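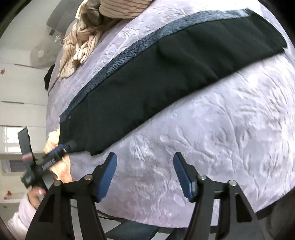
## Transcribing the Dudunier burial register

October 25, 2018

I finished the second pass through the Dudunier burial register last night. The final count is 2,328 entries, in one bound volume and a packet of loose sheets that had been filed at the back in no order. This post covers the method and the problems, for anyone who plans to use the spreadsheet.

Each row is one entry as written. The columns are surname, given name, date of death, date of burial, age, plot, officiant, and remarks. I kept the clerk's spelling in one column and put a standard spelling in the next. If you search for Dimaculangan, use the standard column. The register spells it 11 ways, and two of those spellings fall under T when sorted.

### Ages

The age column is the weakest part of the register. Before the change of clerks it holds a number only. After the change it sometimes reads "in his 60th year," and a man in his 60th year is 59. I did not convert these. A second column marks which form was used, so you can do the subtraction yourself.

Infants are entered in days, weeks, or months with the unit often left off. Where the unit is missing I left it missing. A "9" next to a child's name could mean any of them, and the remarks only settle it in a few cases.

### Plots

The cemetery was renumbered once. Entries before the renumbering use section and row. Later ones use a single running number. Said Bennani lent me his copy of the Kirell survey, which lists both systems side by side for the older sections, and I used it to match 338 plots. The rest have the old reference only.

The survey has errors of its own. It skips a row in the north section, so every plot past that point is off by one until the path. I corrected these and marked the cells in yellow. If you already have an older printout of the survey, check it against the stones before you drive a long way to stand at the wrong one.

### Death dates against newspaper notices

I compared the register with the death notices where the paper survives. The usual mismatch is one day, with the paper giving the later date. My working guess is that the family told the paper the day they sent word. The register date goes in the main column and the paper's date goes in remarks.

My great-aunt's entry has the right date and the wrong first name. It gives her sister's. I left it as written and added a note.

### Still to do

- Voster chapel burials, which were kept in a separate book until they were merged
- Nine entries with water damage, to be read again under better light
- The February pages for the flu year, where two clerks wrote over each other

Corrections are welcome by email. Please include the row number and say where your information comes from.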